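What My Grandfather Carried: Final Report for Family Stories Project

By Haris Krasniqi

My assignment was to pick one person in my family and find out how they ended up where they did. I picked my grandfather, mostly because he lives nine minutes from my dorm and he feeds me when I come over (this turned out to be a great research method).

I knew the short version already. He left Gisora when he was 19 with one suitcase and a letter from a cousin in Zivthorpe who promised him a job. I'd heard that story at every wedding and every birthday. What I didn't know was that the job was gone by the time he got there! The cousin had moved, the shop had closed, and he spent his first week sleeping in the back of a bakery run by a couple named Watkins, who let him sweep up in exchange for bread and a cot.

I recorded 5 interviews with him, all at his kitchen table, all in April. The first one was pretty bad. I had a list of questions and I read them off like a dentist's form, and he gave me yes and no. For the second one I left the list at home and asked him how to make his bean soup, and he talked for two hours. He told me about his mother's garden, the bus ride out, and the 1,250 dollars he borrowed to bring my grandmother over. He still remembers the number, and he still remembers the month he paid it back.

The part I keep going back to is the night school. He's 71 now and he was a machinist at Sokden for most of his life, but I never knew he finished high school at 34, with two kids at home. My dad remembers doing homework across from him. They used the same pencil sharpener. My dad says he was embarrassed about it then, and when he told me that he got up and went to check on the car.

My teacher asked us to write about what was hard. For me it was the language. My grandfather switches when he gets to the sad parts, and my vocabulary pretty much stops at food and weather. I played those bits for my aunt over the phone and she translated, but she kept stopping to argue with the recording ("that was not my fault, I was six"). I kept her arguments in the transcript.

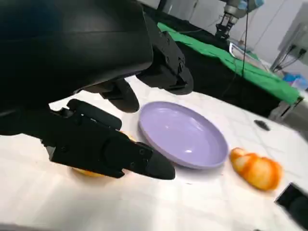 I also had way too much material. The limit for the written story was 2,000 words and my first draft was more than double that, so the bus ride got cut down to a paragraph and the bakery stayed whole. I'm still a little sad about the bus ride. If I did this again I'd start with my grandmother's side too, and I'd ask for the photo albums on day one, since we only opened them at the last interview and he had a story for every page.

I printed him a copy in large type. He read it with a pen in his hand and fixed the soup recipe.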